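Peel and stick vs real paste for a rental?

boychuk_b
13 June 2018
Moving into a 2 bedroom in a few weeks, landlord says wallpaper is fine if it comes off clean. Bedroom wall only. Budget is 500 tops. Peel and stick or the real thing? Everyone I ask says something different.

lomari77
Peel and stick. Did my hallway in May, one afternoon, done. Didn't even need a second person.

pastebucket
Disagree. Peel and stick shrinks and you get gaps at the seams. Paste the wall, hang the paper, comes off in full strips if its non-woven. Prime first or you'll be sorry — flat rental paint drinks paste like crazy.

boychuk_b
ok but what about pattern? I keep going back to big florals. Peonies, moths, that kind of thing. My sister says it'll eat the room.
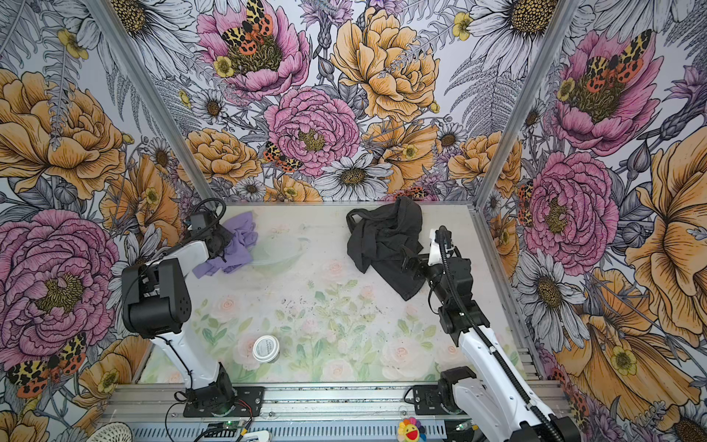 Small room too, so maybe she has a point. Window on one side, closet on the other, not much plain wall left. Quote from Mendasico was 900 installed so thats out.

lomari77
900 for one wall?? no. Nevumar had rolls on clearance, I paid 190 for everything.

bkwak
Go big with the flowers. Tiny prints look like noise from the bed. Just check the repeat before you order, large ones waste a lot of paper. Get an extra roll from the same batch.
— Bo-ram Kwak

pastebucket
Agree on the batch number. Still say no to peel and stick on flat paint, took a chunk of my wall with it.

lomari77
mine came off fine when I moved a strip. Maybe your paint was junk

pastebucket
It was rental paint. So is his.

boychuk_b
her, but yeah. Ordering a sample of each tonight, will stick them up behind teh door and leave them a while.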